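The One-Bin Rule, Six Months On
From the Trirow Parents' Newsletter
By Milagros Bautista

In November I wrote in this newsletter that I would believe in toy rotation when I saw it survive a school vacation. Several of you wrote back to tell me I was a grump. One of you sent a link to a 20-part video course on the subject, which I did start, and which I stopped when the presenter began ironing the labels for her baskets.

So I have now tried it, at home and in the Malabanan Street playroom, and I'm reporting back as promised.

For anyone who missed the earlier round, the claim goes like this. Children have too many toys. If you put most of them out of sight and leave a small mixed selection in one container, the children play longer, fight less and clean up after themselves. Every few weeks you swap the selection. The people who sell containers are very keen on this idea, and that was the first thing that made me suspicious. The Bunano catalog that came through my door this spring has a whole section on "calm play," and as far as I can tell calm play is a beige bin with a lid.

We didn't buy anything. At home I used a drawer from a dead dresser. At the playroom we used what was already in the back room, meaning metal bins and a few cardboard boxes that had held printer paper. I mention it because two parents asked me which system to get, and my answer is that I don't think there is one worth getting. A container is a container. If it has walls a small child can reach over and nothing sharp on the rim, you're done shopping.

What did I find? Mixed results, and I'd like to go through them without overselling.

The first week was very good. My younger son, who usually tips out every box he owns and then asks for the tablet, spent a long rainy morning running a store out of the drawer. The goods were four plastic vegetables, a tow truck and a hairbrush. I was ready to write a retraction. By the third week he had figured out where I'd put everything else (the top of the hall closet, not my best work) and had started filing requests. By the fifth week he could climb to it.

The playroom went better, I think for the dull reason that the other toys were behind a locked door. The morning group did seem to stay with things longer. I say "seem" because I was there with a cup of coffee and an opinion, and neither is a measuring instrument. Lakach, the storage website everybody forwards to me, has an article promising that rotation will "transform attention in days." There's no source given. I wrote to ask for one and got a discount code.

A few things I would pass on, for what they're worth.

Mixing kinds works better than sorting. All the advice I read says to sort by type: a bin of blocks, a bin of animals, a bin of kitchen things. We tried that first. The kitchen bin produced cooking, the animal bin produced a line of animals, and both were over before snack. When we threw unrelated things in together, the kids had to come up with some reason for them to be in the same place, and the reasons were long and loud. A ball became an egg. A truck was married to a potato. I can't prove this is good for them but it bought us most of an hour.

Include something from a real kitchen. A big spoon, a scoop, an old measuring cup, a mug that won't break. Those were the pieces that got carried off in coat pockets most often, and I've had to retrieve one ladle from a family who shall remain unnamed. You probably own three of whatever it is already.

Leave some floor showing. This is the one tip from the video course that I'll defend. If the bottom of the bin can't be seen, a small child will dig, and digging ends with everything on the rug. With a thin layer they can look in and pick.

A divider is optional. One of the metal bins is split lengthwise, and I had assumed we'd use the second side for "toys coming next," as the course recommends. Don't do this with anyone under five. The toys coming next will be the toys coming now. I'd leave that side with nothing in it and put up with the wasted space.

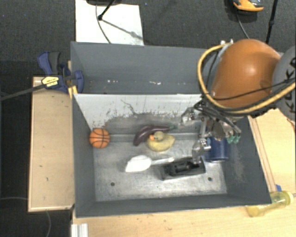 A mixed bin, with the back compartment kept clear: basketball, eggplant, duck and a big white spoon or scoop in front.

As you'll gather, I'm not worried about scratches. A few parents have asked whether a bin should be repainted or swapped for something nicer once it starts to look worn. If paint is coming off in flakes that a toddler could eat, then yes, take it out of use and ask somebody who knows about old paint. Wipe-clean and ugly is otherwise fine with me, and I've yet to meet a three-year-old who objected to a scuff. I'd check any bin, new or old, for holes with rough edges and run a hand along the top. I would not spend a weekend on it with chalk paint, whatever Lakach says.

Noise is the real argument against metal. A rubber duck makes no difference to anybody. A can dropped from shoulder height onto a bare metal floor is another matter, and if you live over a downstairs neighbor you should stick with cardboard or put a towel in the bottom. We tried the towel. It became a cape.

On cleanup, the part everyone wants to hear about: yes, it is faster. Of course it's faster, there is less to clean up. I keep seeing this presented as a discovery. The children were no more willing than before. They just had fewer things to be unwilling about, and I could finish the job myself in the time it used to take me to argue. I'll take that, though it isn't what the brochure says.

And on fighting, I saw no change at all. With fewer toys there's more competition for the best one, and in any selection there will be a best one. For most of the spring it was a whistle, until the whistle went away. If your children fight over things now, please don't expect a bin to fix it. Having two of the favorite helped us more than anything I read.

As for cost, I spent nothing, unless you count the ladle. Bunano would like over 2,000 pesos for their starter set, delivery extra, and the set comes with no toys in it. I did look at it in the store. It's a nice lid.

So will I keep going? At the playroom, yes. It's easy there and the room is more pleasant to stand in. At home I've let it slide to a kind of half-rotation, where the drawer gets changed when I can't stand the sight of it and the closet is an open secret. That may be as far as most families get, and I don't think anyone should feel bad about it. We grew up with a box of stuff and a yard.

Two requests before the summer break. First, if you have spare toys to pass along for the playroom bins, we can use play food, balls that fit in a child's two hands, and kitchen items you'd be happy never to see again. No puzzles, please. We have a shelf of puzzles, and I believe each of them is one piece short. Leave donations inside the front door, never on the step, and wash them first if they've been in a bathtub. Bath toys with a hole in the bottom hold water, so give them a good squeeze and have a look at what comes out before you decide whether they're a gift.

Second, if you tried rotation yourselves and it went well past the two-month mark, write and tell me. I mean it. I've heard from plenty of people in their first week, when everything works, and from hardly anyone after that. I'd especially like to hear from homes with more than two children and no lockable closet. Notes can go in the Trirow box by the coat hooks, and I'll print the good ones in the next issue, including the ones that say I did it wrong.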